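Grip fault catch-up, minutes, July

Present: Poonam, Tahsin, Geeta and me (Sunita, typing while eating, sorry!).

We started with the left gripper, which let go 2 times on the Grirko job.

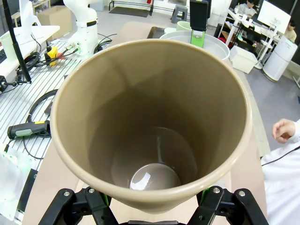
Tan container held over the bench, green pads on the outside.

Tahsin blames worn pads. I think the force limit resets itself after a pause!

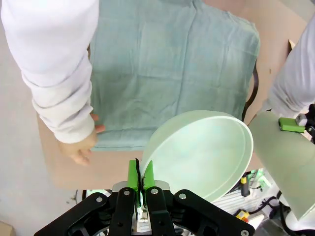 My log fix goes in first, before we swap any parts. Geeta wants hands well clear while a bowl is gripped by its rim, and a hand on the towel that close is her whole point. Agreed. Poonam will write the rule up.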